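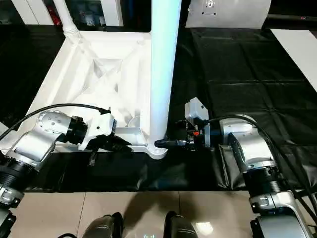
# About Plidley

Hi, and thanks for stopping by! I'm the person who answers the phone at Plidley, packs most of the orders and writes this website (you can probably tell). We're a small shop in Gristmont that puts together poles, bases and stands for other people, and fixes the ones that have gone wobbly. If it has a foot and something tall sticking up out of it, we're interested.

I started with one stand in my own garage. It had come in a box with a sheet of tiny drawings, and I spent a whole evening getting the pole seated in the base, only to find I'd left a collar out and had to take it all apart again. A neighbor saw me at it and asked if I'd do hers next. Then her sister called. By November I had more bases than car in there, and my family was very clear about which one had to go.

Now we rent a proper space on Mac Mathúna Street, all 300 square feet of it. It fills up fast when the big molded bases come in! They're light for their size but awkward, and I've never found a good way to stack them. We lay tarps down and work on the floor a lot, partly for the scuffs and partly so a dropped screw has fewer places to hide.

## What we do

- Put together stands you've bought somewhere else
- Straighten, re-seat or replace poles
- Match missing collars, caps and sleeves
- Build our own stand, the Edico, to order

The Edico is my pride and joy. It's a plain upright on a wide braced foot, and I drew it after one too many repairs on stands that had neither a decent foot nor a decent collar. It comes in one height and one color. People ask for others and I keep saying maybe next year.
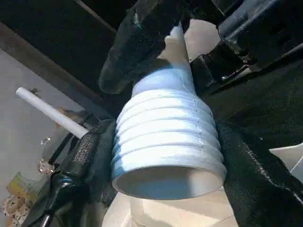
*Page last changed: March*

Ribbed pieces get a section to themselves because they're half of what I get emails about. They go by all kinds of names: bellows, boots, sleeves, "the accordion thing." All of those are fine, I know what you mean. What helps me most is the width of the open end, the length when it's relaxed, and how many ridges it has. If the neck end is ragged or thin, tell me that too, and please don't trim it before you send it. I'd much rather measure the messy one.

I keep a drawer of odd sleeves and collars, 87 different kinds the last time we did inventory, and I love it when somebody's part is already in there. When it isn't, I'll go looking, and I'll tell you if I'm stumped.

## Dropping things off

Most put-together jobs take about 90 minutes, so you're welcome to leave yours with us and go get lunch. Bring every bag of hardware that came in the box, even the ones you think are extras (especially those). We'll also come and pick up anywhere within 70 miles of Gristmont, as long as there's a spot to park the van and you've emptied any water or sand out of the base first. Please, please empty it first.

The door's open from 9 a.m. and I'm usually in the back, so give a shout when you come in. The bell quit last winter and I fix everything around here except the bell.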